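Getting the bathroom basin properly clean (and keeping it that way)

I must have cleaned our bathroom basin the wrong way round for the best part of twenty years. I would squirt something lemony all over it, rub it about with a wet sponge, rinse, and then wonder why there were still little gritty bits sitting there once it had dried. It was my old neighbour Toon Van Rooij who put me right, one Saturday when he had popped in to look at the cistern and ended up staying for two cups of tea and most of a fruit loaf.

Start dry, he told me, and I have started dry ever since. Before any water goes near the basin, take everything off the top (soap, toothbrush mug, that hand cream you never finish) and go round with a dry sheet of kitchen roll or a soft old paintbrush. Work from the back towards the bowl, so that the hair, dust and crumbs of whatever it is all end up in one place, and lift them out with the paper. Wet them first and you only make a grey paste, which then travels. 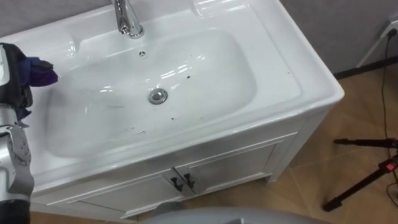

Specks and streaks on the right-hand side of the basin, all of it best picked up dry.

Once the loose stuff is gone, run the tap until it's nicely warm and wipe the whole basin with a cloth and one small drop of washing-up liquid. You really don't need more than that on white ceramic most weeks! If there are marks that won't shift, put a little bicarbonate of soda on a damp cloth and go gently in circles, and please leave the scouring powder in the cupboard. A glossy glaze looks tough but it does scratch, and the scratches hold dirt for ever after.

Now for the parts people forget, me included:

The overflow hole. An old toothbrush dipped in warm soapy water goes in just far enough to do some good. Follow it with a small jug of warm water, poured in slowly. If yours has been a bit whiffy, this is very often why.

The collar at the foot of the tap. Soap creeps round the back, where you never look. I use a strip of old cotton vest, passed behind the tap and pulled to and fro as if I were polishing a shoe. For limescale on chrome, a cloth wrung out in white vinegar and water, left on for four minutes by the kitchen timer, then rinsed very well. Don't wander off and leave it on all morning, as I once did.

The drain cover. Wipe round the rim with the toothbrush, and if yours lifts out, have a look underneath (brace yourself).

The soap recess, if your basin has one moulded in. Dry it out each evening and it hardly ever needs a proper clean.

The cupboard doors underneath. Drips run over the front edge and settle in the panel mouldings, and on painted wood that will lift the paint in time. A barely damp cloth wrapped round a fingertip gets along the grooves, then a dry one straight after. Do the handles while you are down there.

Finish by drying the lot with a clean tea towel, tap last, and you'll have a shine that makes you want to call somebody in to see it. I keep a small cloth folded on the shelf now and give the bowl a quick wipe after brushing my teeth, and the big clean takes me no time at all.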